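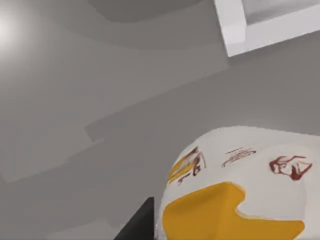

Cadirwood Manipulation Software Group

Minutes, Wednesday sync

Present: Maricruz Orozco (chair), Cirilo Solís (notes), planning and perception folks. Kwok team sent apologies.

1. Last time's actions
Planner timeout fix merged. Log viewer still open, carry over.

2. Wrist view in sim
Cirilo went over the close-range case. White printed object fills the lower right of the view, one finger only just in at the bottom, rest is gray background and glare from the light. Segmenter splits the yellow print off as its own object, mask ends up too small. Maricruz: don't retrain yet, try merging masks by depth first. Agreed.
Dark red line work on the print also gives false edges. Low priority.
Question whether glare should be randomized more. Some for, some against, no decision.

3. Grasp planner
Sormont branch run over 1000 sim episodes. 90 failures, most of them in the final approach, where the pose estimate jumps. Proposal to freeze the pose for the last 6 cm and go in on joint feedback only. Maricruz worried about objects that roll. Try it behind a flag, default off.

4. Controller
Gripper close command sometimes goes out twice. Looks like a retry in the Detberg bridge, not the controller iself. Needs a test before anyone touches it.

5. Tooling
Replay tool eats memory on long runs. Keep four camera streams max until fixed. Config files to move into the main repo in April, old paths will stop working so check your scripts.

Actions
Cirilo: depth merge, rerun close-range set
Maricruz: review pose freeze flag, ask Kwok team re bridge retries
Planning: log viewer (carried over)
Perception: write up teh glare options

Next meeting same time, bring replay numbers.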